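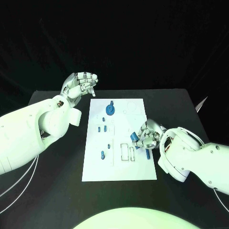 1/ Notes on the perception and grasp planning stack for the two-arm insertion board, as of October 21, 2023. Mostly about what changed since July. Software only, the hands are the same hands.

214 likes 31 reposts

2/ Layout first. Illari is the state estimator. Kurker is the motion planner. Ko is the small process that sits between them and decides whether an estimate is good enough to plan on. Ko used to be a function inside Kurker. Splitting it out was Jong-dae Cho's suggestion and it took a week.

3/ The parts are blue and the board is white, so the July version of Illari segmented on hue. Fixed window, calibrated once, written to a config file. Under white light this is fine and very fast.

4/ Under magenta light it is a bad idea. The white board comes back pink, the arm shells come back pink, and the blue parts drift toward the edge of the window. Slim pegs go first. They have few pixels to begin with and the anti-aliased border takes most of them.

96 likes 11 reposts 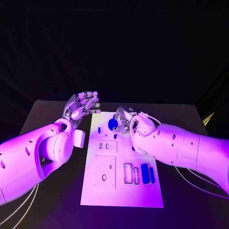

5/ Current version estimates the illuminant from the board itself. We know the board is white and we know its outline, so we fit the rectangle on edges alone, take the median color of the interior, and correct the image by that. Segmentation runs after the correction. Cost is 11 ms per image on the workstation.

6/ Edge fitting works in either light because the table is dark. If you put a white board on a pale table you will need something else. Fiducials at the corners would do. We didn't want them because they end up under the wrist.

7/ Occlusion is the larger problem. With the head view and one hand working over the far part of the board, the wrist housing and the knuckles hide whatever is next to the target. Hidden parts were being dropped from the state, and Kurker would then happily plan a path through them.

8/ Fix: Illari keeps a part in the state after it loses sight of it, at its last pose, with a covariance that grows while it stays hidden. A part is only removed when the place it should be is visible and there is nothing blue in it. "Not seen" and "seen to be absent" are separate flags now. They should have been separate from the start.

151 likes 40 reposts

9/ Corollary: the arm mask has to be right. We render both arms from joint angles into the head view and mark those pixels as unknown. Cables are not in the arm model, so they are not in the mask. Thin white cable over dark table is harmless. Thin white cable over a blue part splits it into two blobs.

10/ For that case there's a merge step. Two blue blobs with matching long axes and a gap under a threshold are treated as one part if the joined length fits something in the parts list. It has one false merge that I know of, with two short pegs standing in line. It is in the issue tracker under "Steststead", after the replay set that first showed it.
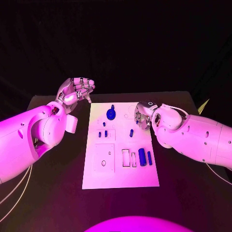 Lying cylinders get their own pose class. A standing peg is a point and a height, and yaw about its own axis is ignored. A lying cylinder has a yaw that matters a lot, since the fingers have to close across it. Illari used to report both with the same message type and leave the yaw at zero for standing pegs. Kurker could not tell a real zero from a filler zero. New message, explicit enum, no default.

88 likes 11 reposts

11/ Two cylinders lying parallel and close together is the case that costs the most planning time. Each grasp on one has to be checked for finger contact with its neighbor. The old planner sampled 80 grasps per part and collision checked all of them. Now it ranks by clearance first and stops at the first feasible one. The limit is still 80, we just don't reach it often.

12/ The idle hand. Earlier it was parked at a fixed pose and excluded from planning. Now it's a moving obstacle with a hold preference: raised, fingers partly curled, off to its own side. Kurker can ask it to move if it blocks the working arm. The request goes through the same queue as everything else – no shortcuts, we tried a shortcut and got a deadlock.

13/ Ko's acceptance test, for anyone who asked: position covariance under threshold, arm mask overlap with the target under 40 percent, and the estimate refreshed within the last 31 images. If any of those fails, the working hand holds position and waits. After a timeout it retracts along the path it came in on.

14/ The overlap number is tuned by hand. I would like to replace it with something that depends on which part of the target is covered. Losing the top of a peg hurts the estimate far more than losing the base.

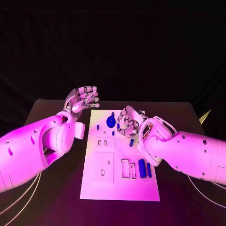
Right hand at the top of the board, magenta light. The thick and thin cylinders are near the right edge, under the forearm.

102 likes 11 reposts

15/ Still open. Specular highlights on the finger joints take on the color of the light, and the correction in 5/ pushes a few of them around in ways I haven't characterized. The arm mask covers most of this. Where the mask is a few pixels off at the fingertips, it doesn't.

16/ Also open: slot outlines. We take slot positions from the board drawing and the fitted rectangle, and never look at them in the image. This assumes that the fit is good at the near edge and at the far edge. It's better at the near edge. A local refinement on the dark slot border is on a branch, untested on the arms.

17/ Replay tooling is next. Every parameter above can be changed and rerun against logged images without the arms powered, apart from the Ko timeout, which reads the wall clock. That is my bug. Fix goes in with the next merge.

67 likes 9 replies

Recent from this account
Why Kurker has no global replanning
Rendering an arm mask from joint angles, with timings
Message types with filler values, a short list of regrets
Ko: config reference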